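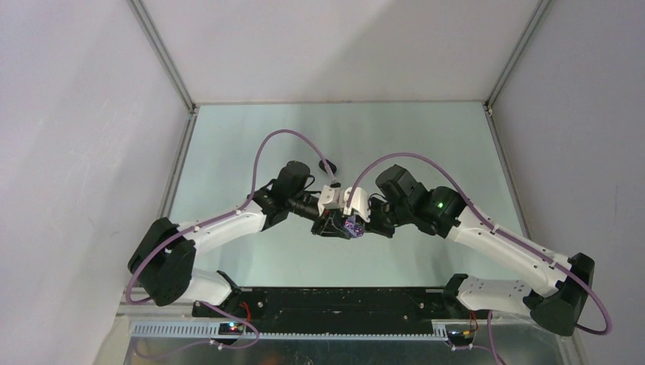 ## 4. Pulling the nails

I'd meant this section to be short. The plan was to take old slating nails out of old battens, write down how hard we had to pull, and see whether the number had anything to do with how rusty the nail looked. Most roofers I've talked to will look at a nail, say "that one's gone", and move on. I wanted to know how good that glance is (mine included, as I spent a few summers on roofs before I came back to study).

The battens came from two re-roofing jobs, one on the terraces at Toltberg and one on the old stores at Branham. Both roofs were natural slate on softwood battens, both had been fixed with galvanised nails, and both were being stripped anyway, so all I had to do was turn up with a trailer and keep out of the way. I cut the battens into lengths of 600 mm, wrote the slope and the height up the roof on the back of each one in wax crayon, and stacked them indoors until they'd settled to the same moisture content. That took longer than I'd hoped. The Branham lot had been sitting under a split tarpaulin and some of it was sodden.

From that pile I picked 100 nails, half from each roof. I left out any nail with a head already missing, and this matters more than it sounds. A nail with no head isn't holding a slate, however well the shank grips the wood, and if I'd counted those as zeros the averages would have dropped a long way. I've kept them in a separate table at the back so that anyone who'd like to argue the point can do the sum themselves.

Before pulling, each nail got a rust score from 0 to 4. Nought meant the zinc was still bright under the head, and 4 meant the shank had visibly thinned where it went into the batten. I scored them all twice, with a week in between and the first sheet put away in a drawer. The two sets agreed well at the ends of the scale and rather badly in the middle. A 2 one week was quite often a 3 the next, so I wouldn't read much into any single step between those scores.

The pulling itself was done with a claw clamp from Antwi and a hand-wound screw frame, turned slowly until the nail let go. I took the highest reading each time. A few nails snapped before they moved, nearly all of them scored 4, and for those I logged the load at the break and marked it with an asterisk.

What came out surprised me a bit. The lightly rusted nails, the 1s and 2s, held better than the clean ones. It's an old carpenter's saying that a rusty nail grips, and in these battens it did - the rust had roughened the shank and keyed it into the grain. After that the grip fell away, and by the time a nail scored 4 you really couldn't guess. Some came out with a finger's worth of effort and some needed nearly as much as a clean one, right up to the moment they broke.

The timber made a bigger difference than I'd allowed for. Battens from near the eaves at Toltberg had gone soft along the top edge, where I think water had been creeping back under the bottom courses, and nails in that wood pulled easily whatever their score. So a roofer looking only at the metal would have passed several fixings that were barely doing anything. I tried pushing a bradawl into each batten beside the nail hole, and the depth it reached was a better guide to the pull than my rust score was. I hadn't planned that test and only did it on the second half of the sample, so please treat it as a hint.

There are gaps. Both roofs are inland and neither sees salt air. I pulled everything straight out, and a slate in a gale lifts and rattles and works the nail sideways, which my frame can't copy. The Tramonon trial described in Section 5 does include some rocking, and the order of the results there is much the same, though the loads are lower all round.

I also never got to try copper nails. Neither roof had any, and the one batch I was promised in June went in the skip before I could collect it.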